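Laboratory Practice 1
Handout 3: Sorting and returning bench equipment
Course notes, Gethin teaching laboratory
Revised 28 May 2021

3.1 Scope

This handout covers the return of small apparatus at the end of a practical session. It applies to glassware, stirring sticks, stands, racks and trays. It does not cover balances, burners or anything with a mains lead, which are dealt with in Handout 5. Chemical waste is in Handout 2 and should be read first.

Students working in pairs share responsibility for a bench. The session is not signed off until the bench has been checked.

3.2 Terms

Bin: an open-fronted plastic container used for holding apparatus between the bench and the cupboard. In this course "bin" never means a waste container. Waste containers are called waste containers.

Set: the items needed for one procedure, kept together.

Loose item: any item not belonging to a set at the time of sorting.

Tray: a shallow container for carrying. Trays are not storage.

3.3 Sorting by set and sorting by kind

Two systems are in common use. In sorting by kind, all beakers go in one place, all stands in another, and so on. In sorting by set, the items for a procedure stay together, so that a beaker may be found in several bins at once.

Sorting by kind makes stock checks quick and breakages easy to spot. It is slow at the start of a session, when every pair needs one of everything and queues form at the glassware cupboard. Sorting by set reverses this. Setting out takes little time, but a missing item may go unnoticed until the set is next used.

The course uses sorting by set on the bench and sorting by kind in the cupboard. The change from one to the other takes place at the end of the day and is done by the last group.

3.4 Bench layout

Bins stand side by side at the back of the bench, against the wall, with the low lip facing the user. The high sides keep glassware from rolling into the next bin. The low front allows an item to be lifted out without reaching over the contents. Racks and trays stay in front of the bins, where they can be moved without disturbing the glass.

A typical division is plain glassware to the left, stirring equipment with its beaker in the middle, and the tripod with its beaker to the right. Other divisions are acceptable if both members of the pair agree on them before starting.

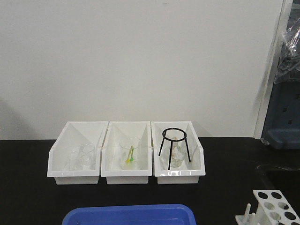

Veronika Kovács objects that a tripod has no place in the same bin as glass. Her view is that metal legs and beakers should be kept apart at all times, and that a set which mixes them saves a minute at the start of the session and costs a beaker at the end of it.

The objection is a fair one and was discussed when the handout was revised in January. The present rule is a compromise. A tripod and a beaker may share a bin while the bins remain on the bench. They may not share a bin or a tray when carried. The tripod is lifted out first, held by the ring, and put away separately.

3.5 Placing items

Beakers stand upright wherever there is room. A beaker laid on its side is put with its mouth towards the front lip, and nothing is stacked on it.

Clear glass is hard to see against white plastic, and harder when one piece lies behind another. Feel for the rim before lifting. Do not drop further items into a bin that looks empty.

Stirring sticks may be left leaning in a beaker on the bench. They are taken out before the beaker is carried, as a tall stick moves the centre of gravity and will tip a small beaker on a sloping tray. Sticks of different colours are interchangeable unless the procedure sheet says otherwise.

Tripod legs should be inside the bin if they fit. Where a leg has to come over the front lip, the bin goes at the end of the row and the bench in front of it is kept clear.

Test tube racks are returned empty. Tubes go to the washing area in a separate rack marked for the purpose.

3.6 Residues

Look into every beaker before putting it away. A small amount of pale solid at the bottom is easily missed under a tripod ring. Any beaker with contents goes back to the pair who used it. If they cannot be found, treat the contents as unknown and follow Handout 2, section 4.

Beakers of 500 ml and above are rinsed at the large sink only.

3.7 End-of-day procedure

Wipe down the bench with the bins removed.
Empty each bin on to a padded surface, glass first.
Inspect rims and bases. Chipped items go to the breakages box.
Regroup by kind and return to cupboards.
Enter shortages on the Pleteck sheet by the door.
Stack empty bins under the bench, lips facing outwards.

The sheet is collected once a week. Shortages not entered on it are not replaced.

3.8 Exercise

Khôi Tô and Pak-hei Mok will each supervise one half of the group. There are 14 benches in use. For your own bench, write down the division of items you used and one change you would make to it, with a reason. Half a page is enough. Hand it in to Lleucu Sayce at the next practical.

Requests for replacement bins go to Gwilym Morris.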